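Support > Recordings > Brellgate Live Sessions > Download and Playback FAQ

Brellgate Live Sessions: Frequently Asked Questions

Last revised 15th July

What is included in the Live Sessions series?

The series consists of 6 full-length recordings of improvised and semi-composed music for small groups. Most feature guitar, double bass and live electronics. Each recording was made in one evening in front of an audience at the Pledau hall, and each is sold as a complete set. Individual tracks are not sold separately, as most of the pieces run into one another without a break.

Are the recordings edited?

Very lightly. Tuning between pieces is shortened, and applause is faded where it runs past a few seconds. No notes are replaced and no parts are overdubbed. Where a loop or a sampled phrase is heard, it was captured and played back during the performance by the musician who played it.

Which formats are available?

Every set is available as 24-bit FLAC, 16-bit FLAC and MP3 at 320 kbps. The FLAC files are at 96 kHz in the 24-bit version and 44.1 kHz in the 16-bit version. We do not supply WAV files. FLAC is lossless and can be converted to WAV on your own computer with no change in the audio.
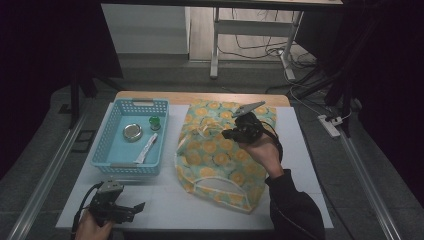

The 16-bit version is also the source for the CD edition, so a buyer who owns the disc will gain nothing by downloading that version again. The 24-bit version comes from the same mix but is mastered at a slightly lower level, with no limiting applied.

Why do the files sound quieter than my other music?

The masters keep the full range between the softest and loudest passages. On the Prokopenko set in particular, the first several minutes are close to the noise floor of the room. Turn the volume up before the louder section begins, and turn off any "loudness" or "night mode" setting on your player. If you use volume leveling, choose album mode. Track mode raises the quiet pieces and spoils the transitions.

There is a faint hum on the Eva set. Is my download damaged?

No. The hum comes from a guitar amplifier on the stage and is present on the master. It is easiest to hear during the bass solo in the second piece. Filtering was tried, but it dulled the low strings of the bass and thinned out the decay of the delay lines, so the hum was left in.

How do I get gapless playback?

Most desktop players handle gapless playback of FLAC files without any change to the settings. Some phone players and network streamers have it turned off by default. Look under "playback" or "audio" for an option called gapless, and make sure that crossfade is set to zero. MP3 files may still produce a very short click at track boundaries on older hardware. If this happens, use the 16-bit FLAC version.

What are the catalog numbers for?

Catalog numbers identify the master used for a given edition. The Eva set is number 791. The Prokopenko set is number 2581, which belongs to a later numbering system introduced when the archive was reorganized. The gap between the two numbers does not mean that there are recordings missing from the shop.

How long does my download link stay active?

Links stay active for 90 days from the date of purchase. There is no limit on the number of downloads during that period. After it ends, log in to your account and select "Renew link" beside the order. Buyers who checked out as guests should write to support from the address used for the order and include the order number.

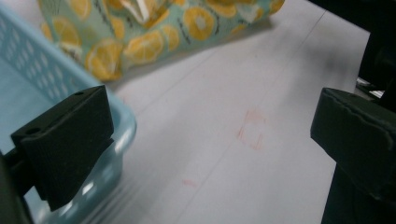

Renewed links point to the current version of the files. If a set has been remastered or a tagging error has been fixed, the older files are no longer offered. Changes are listed in the text file inside each archive.

The archive will not open. What should I do?

Compare the size of the file on your computer with the size shown on your order page. If the two differ, the download was interrupted and should be run again, preferably over a wired connection. If they match, try a different program to extract the archive. The built-in tool on some older systems fails on long file names, and several of the track titles are long.

Who plays what on each recording?

Full credits are in the PDF booklet supplied with every format. The booklet also lists microphones, preamps and, where the players agreed to it, the pedals and software used for live processing. We do not answer questions about individual patches or settings by email.

Was the surround version of the Eva set withdrawn?

Yes. It was taken off sale in May after a channel order error was found in the rear pair. The stereo versions were not affected. Customers who bought the surround version can have a refund or exchange it for the 24-bit stereo set. There is no date for a corrected release.

Can I use a track in a video or a podcast?

Purchase covers private listening only. For any other use, send the title, the length of the excerpt and a short outline of the project to the licensing address on the contact page. Excerpts under thirty seconds used in a review do not need a license, but please credit the performers and Brellgate.

Do you sell sheet music?

Scores exist for the composed sections of two sets and are available as PDF files from the composers. The remaining pieces were played from verbal cues or short sketches, and there is nothing to publish.

Will there be a vinyl edition?

Only for the Prokopenko set. Some of its pieces have been resequenced to fit the side lengths, and the closing duet is left off. It is supplied as a download with the record.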